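I've been flying with the Wukora travel neck pillow since October, and after 13 flights I think I've earned an opinion. My friend Chrysanthi Fragkou swears by her old Flada one, so I went in a bit jealous and hoping to beat her!

First, the good. It holds your chin up properly, so none of that nodding forward every time the plane bumps. I slept for over 2 hours on a night flight, sitting bolt upright next to the engine (I never sleep on planes, ever). The cover zips off and goes in a normal wash.

The bad bit is the size. Squashed down it still takes up a third of my cabin bag, and the little clip is too weak to hang it off the handle – mine pinged open twice in the queue for boarding. It also gets warm, especially if you're stuck on the tarmac with the air off.

I paid 20 quid in the sale and I'd pay that again. Full price, probably not. If you mostly do short hops, save your money and roll up a jumper.

## A basket and a leaf plate

Toy carrot in a wicker basket, artificial lemon and banana on a green plate.

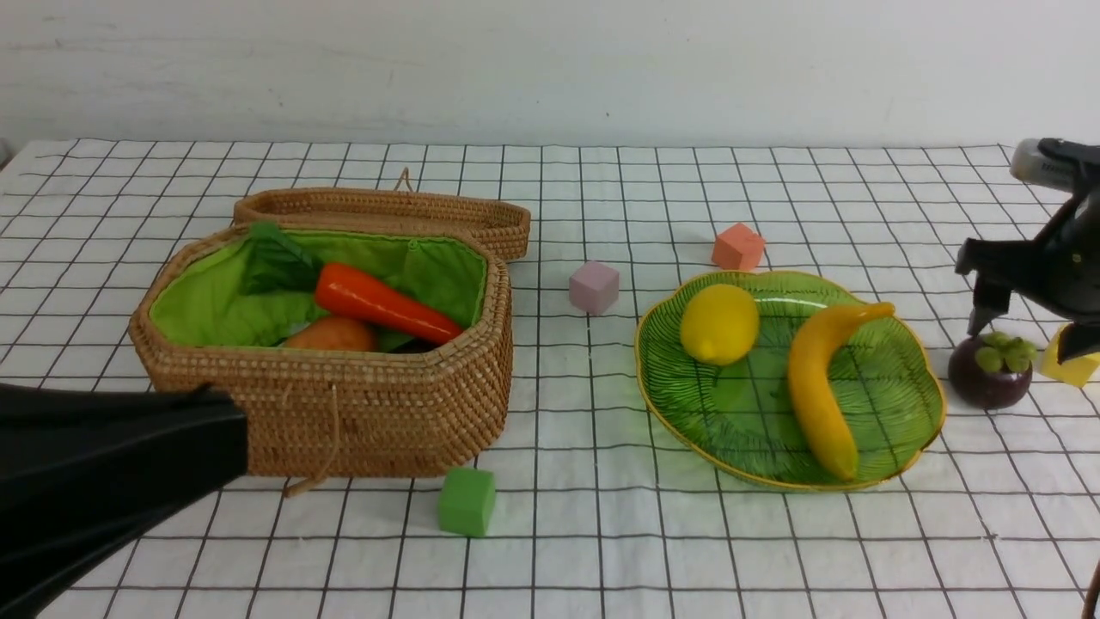 ## Next up

The Prakano footrest, once I've had it on a long flight.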